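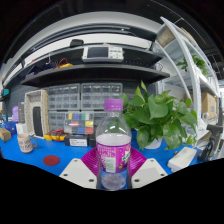

4 min read

3.2 Things that stay on the table

Shared tables fill up from the back. In the Cludemstead survey we logged 440 objects left out overnight, and the mug led comfortably, followed by small boxes whose contents their owners could no longer name. Figure 2 shows a typical mix: a capped bottle with a purple label, a mug, a round coaster with nothing on it, and a yellow multimeter with its red leads. Coasters were common in our sample and rarely found under anything. Pretorius coded test equipment as "in use" if its owner objected to its removal, a rule that left us with very little idle equipment. Bottles moved most often, usually to another table.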